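Mugs in the dishwasher: flat, tilted or on the side?
Kitchen and Cleaning board, 988 views

kelitz_road
Posted Thu 15 September
Hello all. We moved in November to a flat with a drawer dishwasher, the kind that you pull out like a cabinet drawer, and I am still learning how to load it. 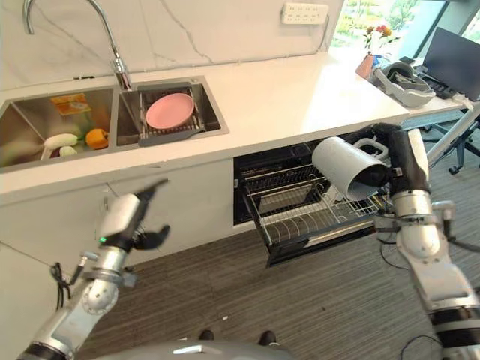
My problem is the mugs. In my old machine there was an upper rack and all the cups went there, upside down, finished. Now I have one level with wire tines and a grid floor, and the plates and the mugs must share it. If I put a mug straight upside down, a little lake of dirty water stays on the bottom of it. If I lean it, it sometimes falls over and fills with water. How do you do it?

Second question, for people with a double sink. I keep a gray plastic drying rack in the right basin, for plates I wash by hand, and I wash vegetables in the left one. My sister says that a rack in the sink is a waste of a good basin. Is she right?

jusener77
Lean it against the tines, with the opening down and the handle up or to the side. The water must be able to run off the bottom. For me two mugs between two rows is the limit, more than this and they knock together.

pan_and_lid
I don't agree with the handle up. The handle should rest on the wire, this is what stops the mug from rolling. I have done it so for years in the same kind of drawer.

jusener77
It depends on the mug, I think. With a straight tall one the handle on the wire lifts one side too much and the opening looks at the wall of the drawer. Then the inside stays brown from the tea.

pan_and_lid
Then rinse the tea out before. One second under the faucet.

mossgreen
Please do not rinse everything before, it costs more water than the machine itself. Scrape and load.

About the sink: keep your rack! I had mine on the counter and there was always a puddle under it. In the basin the drops go where they should go. But when I have a big pot to wash I must lift the whole rack out, plates and all, and this is annoying.

clendley_st
I am with the sister. The dishwasher is standing right there, why dry a plate by hand in the sink? I took my rack out and now I have one basin for vegetables and one for dirty dishes.

kelitz_road
Some of my plates are old and I am afraid for the color. That is why they get washed by hand.

clendley_st
OK, for old plates I understand it. I would still take a folding rack.

mossgreen
One more thing, dry your vegetables before they go in the fridge. Mine became soft very fast when I put them away wet.

kelitz_road
Thank you, I will use a towel. Tonight I try the mugs both ways, handle up and handle on the wire, and I write here which one has the smaller lake.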